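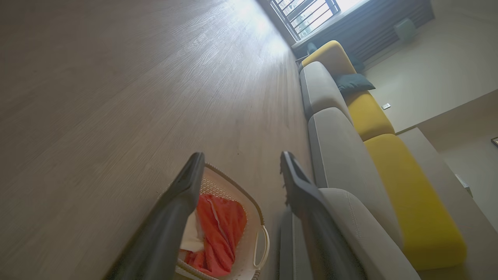

A plastic basket with a few things in it, on the living room floor.

Airing a small wash indoors

A flat without a garden can still dry a full wash in a day if the room is set up first. These steps suit cottons and light synthetics.

1. Spin twice. The second spin can be a short one of 5 minutes.
2. Shake each piece hard and pull the seams straight.
3. Open a window a little at the top, and leave the door to the hall open as well.
4. Hang shirts on hangers and keep a hand's width between them. Towels need a rail each.
5. Turn everything over after lunch.

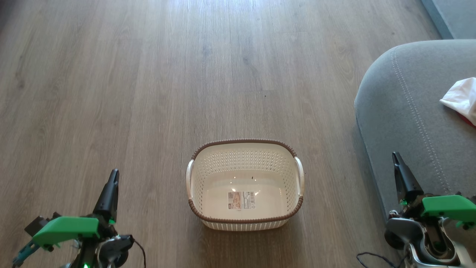
Thick items are the slow ones. Hang jeans inside out by the waistband, and prop the pockets open with a peg. When the first things are ready, take them down straight away and fold them into a basket with holes in the sides, so any last damp can get out. One with a handle at each end is easier to carry level. Peel off any label stuck inside before you use it, as the glue can mark pale cloth.

In March I keep the room at 21 degrees until the evening. Wool should be dried flat on a towel, away from the radiator.

Related guides
Fitting a Paleck ceiling airer
Getting musty smells out of towels
Launderettes in Onham: opening times
How to wash a feather pillow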